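1/ Notes from May on getting between Uddale and the coast without a car. Posting them in order so the connections make sense. Skip to 6 if you only want the ferry part.

2/ The rail timetable shows one through train in the morning and one in the late afternoon. Everything else requires a change at Tritar. The connection there is 17 minutes on paper. Platform change is by footbridge only, no elevator, so plan for the stairs if you carry more than a backpack.

3/ Tickets: the through fare and the two separate fares are not the same. Buying Uddale–Tritar and Tritar–coast separately was cheaper on the day I checked, but a missed connection is then your problem. The through ticket lets you take the next train at no extra charge. I bought the through ticket.

4/ Seat reservations are optional on the first leg and required on the second. The machine at Uddale sells the first kind only. For the second you go to the window, which closes at noon and reopens at 2. The website handles both if you have a printer or a phone the conductor's scanner can read.

5/ Luggage. The train has no stated limit. The ferry does, and it is enforced by weight at the ramp, soft bags included. I packed for the ferry and ignored the train. One carry-on, one daypack, clothes for four days and a laundry stop on the third.

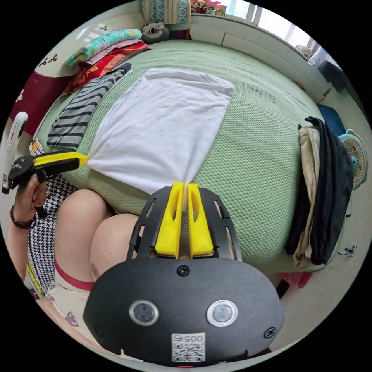 Does the ferry still weigh daypacks separately, one reader wanted to know, or do they put everything on the scale together like they did last fall?

6/ Together. Everything you are not wearing goes on the scale at once, and the total is what gets written on the boarding slip. A jacket you have on does not count. Passengers over the limit pay a flat supplement, cash or card, and get a tag. It took me less than a minute.

7/ The ferry is run by Grellent. Two boats, one small and one large. The small one takes 200 passengers and no vehicles, the large one takes 300 plus a car deck. The schedule does not say which boat is on which sailing. The departure board at the terminal does, starting an hour before.

8/ If you have a choice, take the large one. The covered deck is on the lee side for most of the crossing and has outlets under every second bench. The small boat is faster but has no outside seating, and the windows are high.

9/ Food on board is coffee, crackers and a soup that sells out early. The bakery across from the terminal opens at 6 and has proper sandwiches. It is the only place near the dock where I could fill a water bottle.

10/ On the island side there is one bus, timed to meet the boat. It leaves when the driver decides the ramp is clear, so do not stand around taking pictures. The stop is to the left of the exit, past the bike racks. Exact change or card.

11/ I stayed at the Vakulenko guesthouse, uphill from the second stop. Rooms are plain and quiet. Check-in is by key box after 8 p.m. The code comes by text message, and cell coverage on the hill is poor, so save it before you get off the boat. Washing machine in the basement, drying lines out back, no dryer.

12/ Walking: the north path is marked the whole way with yellow posts. The south path is marked to the old lighthouse and then not at all. I lost it twice in the heather and came back by the road. Proper map recommended – the phone version shows a bridge that has been out for a while.

13/ Return trip is the same in reverse, with one difference. The afternoon boat arrives after the last through train has left, so you change at Tritar whether you want to or not. The waiting room there closes at 7 p.m. The benches on platform 2 are under the roof.

14/ Fares and the current ferry timetable are in the previous thread. I will update it when the winter schedule comes out.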